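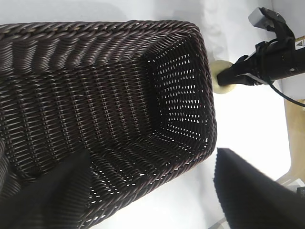

Jumico Home Storage – Orders, Delivery and Care

How long does delivery take?
Orders placed before 3 p.m. leave our Diltard warehouse the next working day. Most parcels arrive within 8 days. Larger pieces such as benches and shelf units travel with a separate carrier, who will text you to arrange a time.

Can I change my order after paying?
Yes, as long as it hasn't been packed. Go to My Orders and choose Edit. If the button is gray, the order is already on its way and you will need to send it back as a return.

Why did my order come in two parcels?
Lids and liners are stored apart from baskets and often ship on their own. You only pay shipping once.

How do I clean a synthetic basket?
Shake it out, then wipe it with a damp cloth and a little dish soap. A soft toothbrush gets dust out of the weave. Let it dry in the shade before you put anything back in.

Can I clean willow or seagrass the same way?
No. Use a dry brush or the vacuum on low. Natural fibers can stain or warp if they get soaked.

My basket arrived bent. Is it faulty?
Probably not. Baskets are sometimes squeezed in shipping. For synthetic ones, fill the basket with towels, leave it in a warm room for 2 days and see if it straightens. If it doesn't, send us a photo and your order number.

Which size fits my shelf?
Measure the inside of the shelf, front to back as well as across. Leave a little room on each side – rims stick out further than the base. The sizes on our product pages are taken at the widest point.

Do you sell liners separately?
Yes, for the Kamov and Chan ranges only. Liners are cotton and can be washed at a low temperature. Do not tumble dry.

What is your return policy?
Unused items can come back within 3 weeks. Return postage is free for faulty goods. For anything else, the cost is taken off your refund.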